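Proyecto de asignatura: Habitabilidad de embarcaciones de recreo
Reorganización de la estiba interior en el velero Natard
Autores: Laurier Friesen, Dwight Wong y Carter Gill
Tutor: Sheldon Sutherland
Entregado el 21/1/18

1. Motivo del trabajo

El Natard es un velero de crucero pequeño, de un solo mástil, que el astillero Atanasov construyó en serie corta. La escuela de vela de Notanberg tiene uno y lo usa para travesías con alumnos adultos en el lago de Gidummont. El barco navega bien, pero las tripulaciones se quejan siempre de lo mismo cuando vuelven: las cosas no tienen sitio. Los chalecos duermen en la mesa de cartas, las bolsas de ropa pasan el día en las literas y para sacar una olla hay que levantar el cojín donde está sentada otra persona.

Nuestro grupo se propuso estudiar este problema y ofrecer una distribución nueva de la estiba, sin cortar ningún mamparo estructural y sin mover el fregadero ni la cocina. La escuela nos puso también un límite de dinero de 949 euros para materiales, que hemos respetado.

En este informe llamamos estiba a todo lo que se guarda a bordo y no forma parte fija del barco. No hemos incluido las velas, que se guardan en el pañol de proa y tienen un tratamiento propio en el manual del astillero.

2. Método

Primero hicimos un inventario. Sacamos todo lo que llevaba el barco, lo pusimos en el pantalán y lo anotamos en una hoja: nombre del objeto, peso, medidas, sitio donde estaba y frecuencia con que se usa. La frecuencia la preguntamos a los monitores, porque nosotros no conocíamos todavía las costumbres de a bordo. Para el peso utilizamos una báscula de equipaje, que es suficiente para objetos grandes pero poco exacta para los pequeños. Los objetos pequeños los pesamos juntos, en una bolsa.

El resultado fue de casi 200 kilos, con el agua de reserva y la herramienta. Nos sorprendió la cantidad de cosas repetidas. Había tres juegos de destornilladores en tres cofres distintos, y dos bombas de achique manuales, una de ellas sin manguera.

Después medimos los huecos. El plano del astillero da un volumen para cada cofre, pero este volumen cuenta también las esquinas curvas junto al casco, donde una caja rectangular no entra. Medimos entonces el espacio útil con cajas de cartón de diferentes tamaños. Este procedimiento nos lo recomendó el tutor y fue lento, pero nos evitó un error grande en el cofre de babor, cuya tapa es bastante más estrecha que el interior.

Por último, acompañamos a la tripulación en dos salidas. Una fue con poco viento y la otra con viento fresco y el barco escorado durante casi toda la tarde. Uno de nosotros se sentaba en el camarote y escribía cada vez que alguien bajaba a buscar algo, qué buscaba y si tenía que mover otra cosa para encontrarlo. A esto último lo llamamos un «estorbo».

3. Lo que encontramos

En las dos salidas juntas anotamos 51 estorbos. La mayor parte se concentra en dos lugares: el asiento de estribor, que esconde la batería de cocina, y el armario de la ropa de agua. En el asiento el problema es la posición, pues está justo donde la gente se sienta a comer. En el armario el problema es el orden, porque la ropa mojada se cuelga encima de los arneses y quien sube a la guardia tiene que apartarla.

También observamos que el peso no estaba bien repartido. La herramienta, las latas y el ancla de respeto iban todas en la banda de babor. Con el barco parado en el amarre se notaba una escora pequeña, que los monitores corregían sin pensar mucho, con bidones de agua en la otra banda. El agua de reserva servía por lo tanto de lastre, y cuando la tripulación la consumía el barco volvía a inclinarse.

Un tercer punto es la ventilación. Los cofres bajos del Natard no tienen aberturas, y en el fondo encontramos moho en una bolsa de cabos. No sabemos desde cuándo estaba allí. El manual de Atanasov aconseja dejar las tapas levantadas en invierno, pero en la escuela no se hacía porque el barco sale también en los meses fríos.

4. Propuesta

Partimos de una regla sencilla: lo que se usa navegando tiene que alcanzarse desde la escalera, sin dar más de dos pasos. Lo que se usa en el puerto puede estar más lejos. Lo que no se usa casi nunca va al fondo, bajo y cerca del centro del barco.

Con esta regla, el armario junto a la escalera queda solamente para arneses, chalecos y linternas. La ropa de agua pasa al hueco detrás del motor, donde el aire es más templado, en una barra corta con una bandeja debajo que recoge las gotas y se vacía en la sentina. La batería de cocina sube a una estantería con borde alto, atornillada al mamparo de la cocina. El borde lo dibujamos al principio demasiado bajo y lo corregimos después de la salida con viento. En el asiento de estribor, que queda vacío, ponemos las latas y la herramienta, y de esta manera se compensa el peso de la otra banda.

Las cajas son el punto que más discutimos. Carter prefería cajas rígidas, que se apilan y protegen mejor el contenido. Laurier y Dwight preferían bolsas de lona con asas, que se adaptan a la curva del casco y no hacen ruido por la noche. Al final utilizamos las dos cosas: cajas en los cofres centrales y bolsas en los laterales. Cada bolsa lleva un color cosido en el asa, y el mismo color está pintado en el interior de la tapa.

Para la vajilla dudamos entre un soporte vertical y un cajón con separaciones. El soporte vertical ocupa menos, pero obliga a levantar cada pieza por encima de una barra, y con el barco inclinado esto pide las dos manos. El cajón se abre con una mano sola. Por este motivo elegimos el cajón, con un cierre de botón que no puede abrirse por su propio peso.

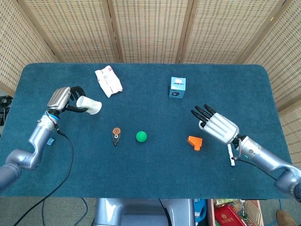

Josée Grewal no estuvo de acuerdo con el cajón cuando le presentamos esta parte. Nos dijo que en un barco de escuela los cierres de botón duran una temporada, que los alumnos tiran del frente sin apretar y que ella había tenido que cambiar el de la mesa de cartas ya dos veces. Prefería un cajón que se levanta un poco antes de salir, con una muesca en la guía, como los antiguos. Añadió que la estantería de las ollas le parecía bien, pero que tomáramos en cuenta a las personas bajas.

Aceptamos la primera observación y cambiamos el dibujo. La muesca es más barata que el botón y la puede reparar cualquier persona con una lima. La segunda observación nos obligó a bajar la estantería un palmo. Queda ahora más cerca de los fuegos de lo que habíamos querido, aunque todavía respeta la distancia que pide el manual.

5. Peso y equilibrio

Calculamos el momento de cada grupo de objetos respecto a la línea de crujía, es decir, el peso multiplicado por la distancia al centro del barco. Sumamos por separado los momentos de babor y los de estribor. Antes de la reforma la diferencia entre las dos bandas era clara, y la sumamos también sin los bidones de agua para verla mejor. Con la distribución nueva las dos sumas son muy parecidas.

Conviene comparar estos números con el barco entero. El Natard de la escuela desplaza 2515 kilos según su ficha, y frente a esto la estiba parece poca cosa. Pero el peso de la quilla está abajo y en el centro, mientras que las latas y la herramienta estaban altas y a un lado. No pudimos hacer un ensayo de estabilidad completo, que necesita agua muy quieta y pesas calibradas, y por eso no damos ningún valor de altura metacéntrica.

6. Coste

Los gastos mayores fueron el tablero marino para la estantería y el cajón, la lona y los herrajes de acero inoxidable. La lona nos la vendió un taller de toldos de Notanberg a precio de retal. Los tornillos los compramos dos veces, porque la primera caja no era de calidad marina y nos dimos cuenta al leer la etiqueta en casa. Las rejillas para ventilar los cofres se montaron al final, con el dinero que quedaba, y por esto hay solamente cuatro. Faltan las del cofre de proa.

7. Limitaciones

El estudio tiene varias debilidades que queremos declarar. Dos salidas son pocas. La tripulación sabía que alguien tomaba notas y es posible que bajara menos a buscar cosas, o que las buscara con más cuidado. Además, las dos salidas se hicieron antes de la reforma. La salida de comparación estaba prevista para enero, pero el puerto de Gidummont tuvo hielo en la bocana y la escuela dejó el barco amarrado.

Tampoco hemos probado el hueco de la ropa de agua con el motor funcionando muchas horas. La temperatura en ese lugar la medimos una sola vez, después de un trayecto corto. Si la ropa se calienta demasiado habrá que poner una chapa intermedia, y el espacio para colgar será menor.

8. Trabajo pendiente

La escuela nos ha pedido una hoja plastificada con el plano de la estiba y los colores de las bolsas, para colgar junto a la escalera. Dwight tiene hecho el dibujo y falta pasarlo a limpio. El inventario corregido, ya sin los destornilladores repetidos, va en el anexo A, y los cálculos de momentos en el anexo B. La salida de comparación se hará cuando el puerto esté libre de hielo, con la misma hoja de estorbos, y entregaremos los resultados al tutor como suplemento de este informe.

Agradecemos a Sheldon Sutherland la revisión de los cálculos y también la del texto, porque el español no es la primera lengua de ninguno de los tres.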